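Grovirthorpe Rainfall Notes, data card

3,756 daily readings copied from parish notebooks. I would not trust all of them. 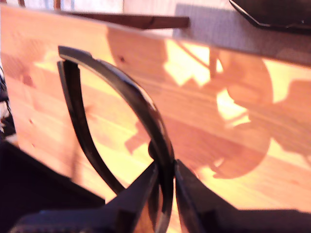

Loïc Huet thinks I'm being unfair, and that the June figures agree well enough with the gauge at Skirar. Well enough for what, he didn't say.

Known faults
Readings of exactly 10 mm turn up far too often. Someone was rounding.
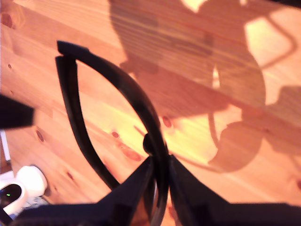 Blank days were entered as zero, so every dry spell is suspect.

Source
Grovirthorpe Weather Notes 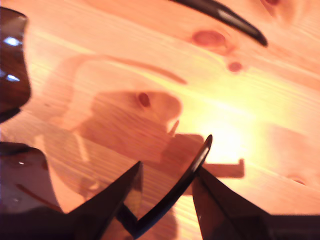 No. 30, p. 100

The printed table leaves out snow. The notebooks don't say how it was melted, if it was.
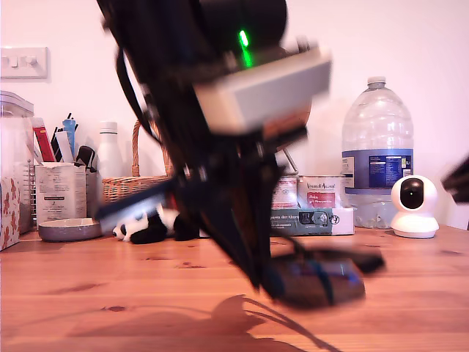 Please don't draw trend lines from this.

Last changed 26 August 2018, Leonor Valente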